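Updated September 2019

Flasunside is a shared house and garden site with 38 plots, a small kitchen, and a lending shed. These are the questions we get most often from new members about trash, recycling, and compost. If yours is missing, leave a note in the box by the kitchen door.

## General

### Who picks up our trash?

Trurkura handles everything that leaves the site. They empty the gray, blue, and green carts once a week. The compost bays are ours, and nothing in them leaves the property.

### Do I have to sort?

Yes. Sorting is part of the membership agreement. A cart with the wrong things in it can be left at the curb, and then we pay for a second trip. Last year the extra trips came to $1,671, all of it out of the same fund that pays for hoses and seed.

### What time do the carts go out?

The evening before pickup, after 6. Please don't put them out in the morning. The truck has come early more than once.

### Can I bring trash from home?

No. The carts are sized for the site. You can bring kitchen scraps for the compost (see below), up to one pail per visit.

## Cups, lids, and takeout

### Where do coffee cups go?

Paper cups go in the gray cart. Most of them have a thin plastic lining, and Trurkura does not take them with paper. The cardboard sleeve can go in the blue cart by itself.

### What about the lids?

Take the lid off the cup first. Check for a number on it. Numbers 1, 2, and 5 go in the blue cart. Number 6 goes in the gray cart, along with any lid that has no number.

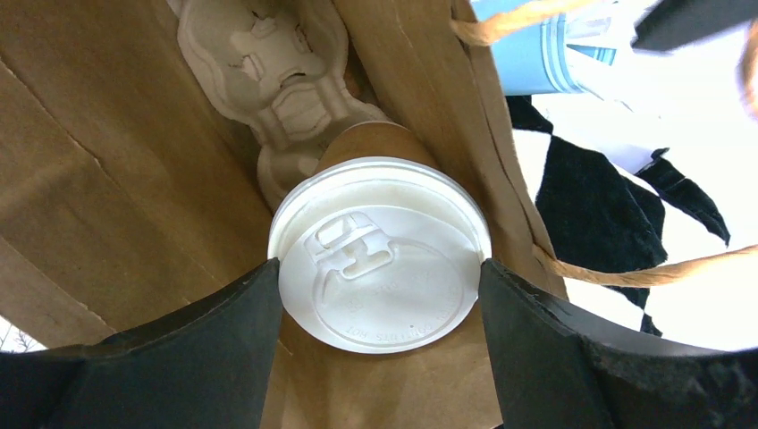 *A white domed lid, the kind that comes on hot drinks.*

### Do I need to wash lids and containers?

A quick rinse is enough. There is a basin next to the kitchen sink for this. A little coffee stain is fine, but food stuck to the inside is not.

### Are "compostable" cups and forks OK in the bays?

No. They need more heat than our bays ever reach. We tried a batch in Bay 2 and the forks were still forks the next spring. Put them in the gray cart.

### Straws and stirrers?

Plastic straws go in the gray cart. Plain wooden stirrers can go in the compost. Snap them in half if you have the patience.

### Pizza boxes?

Tear off the greasy part and put it in the compost. The clean part goes in the blue cart, flattened.

## Paper and bags

### Which paper can go in the blue cart?

Newspaper, office paper, mail, paper bags, and flattened boxes. Envelopes with plastic windows are fine. Tissue paper, paper towels, and receipts are not.

### Can I recycle gift bags?

It depends on the bag. Pull off any ribbon or string handle first. If what's left is plain or printed paper and it tears like paper, it goes in the blue cart. Glitter, foil, or a plastic coating means the gray cart. A bit of shine on the outside doesn't settle it either way, so do the tear test.

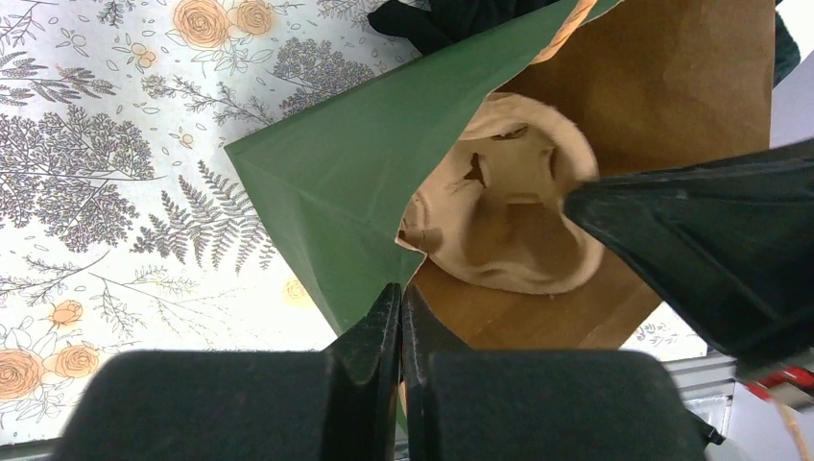 *Green paper bag with its side folds still creased in.*

### Is there a place to leave good bags for other people?

Yes – the second shelf in the lending shed. Fold them flat. We use a lot of them at the August plant sale, when nearly every buyer wants something to carry seedlings in. Bags with torn bottoms should go straight to recycling.

### Can I use brown paper as mulch?

Yes, if it is plain. Remove tape and labels, lay it down in two layers, soak it, and cover it with wood chips. Please don't use colored or shiny paper on the plots. We don't know what is in the inks, and it blows into the neighbors' yards.

### What about plastic grocery bags?

Not in any of our carts except gray. They wrap around the sorting equipment. Many grocery stores have a drop-off bin near the entrance, and that is a better choice.

## Compost

### How do the bays work?

There are three. Bay 1 is open for adding. Bay 2 is resting. Bay 3 is finished and ready to use. The sign on each bay tells you its current status, and the signs move when the piles do.

### What can I add?

Fruit and vegetable scraps, coffee grounds, paper filters, tea leaves, eggshells, dead flowers, and leaves. Cover fresh scraps with a shovel of leaves from the wire cage.

### What should stay out?

Meat, fish, dairy, oil, pet waste, and any plant with blight. Bindweed roots stay out too, even dried ones. Diseased tomato plants go in the green cart.

### My tea bags don't break down. Why?

Some brands use a plastic mesh. Cut the bag open, empty the leaves into Bay 1, and throw the bag in the gray cart.

### How much finished compost can I take?

Two buckets per plot each month. Larger amounts are possible in the fall, so ask before you load a wheelbarrow.

### Is the pile supposed to steam?

In cold weather, yes. If it smells sour, it needs more leaves and a turn with the fork.

## Everything else

### Where do batteries go?

Household batteries go in the coffee can on the kitchen windowsill. Tape the ends of 9-volt and lithium ones. Car batteries are not accepted.

### Someone left parts behind the shed. Can I throw them out?

Leave them. The Honda tiller is being repaired and those are its spare tines and belt guard. They will be cleared when the tiller is back in use.

### What is the Cesar bin?

The tall metal drum beside Bay 3, with the name painted on the side. It came with that name. We use it only for shredded leaves.

### Is there a weight limit for bags in the gray cart?

Keep each one under 40 pounds. The 32-gallon liners in the kitchen cabinet are the right size.

### Can I put out a mattress, a chair, or an old grill?

Not with the regular pickup. Trurkura does a bulk collection in the spring, and a sign-up sheet goes on the kitchen door about a month ahead.

### A cart is full. What now?

Don't stack bags on top or beside it. Take your bag home if you can, or tie it shut and leave it in the locked cage. The code is the same as for the front gate.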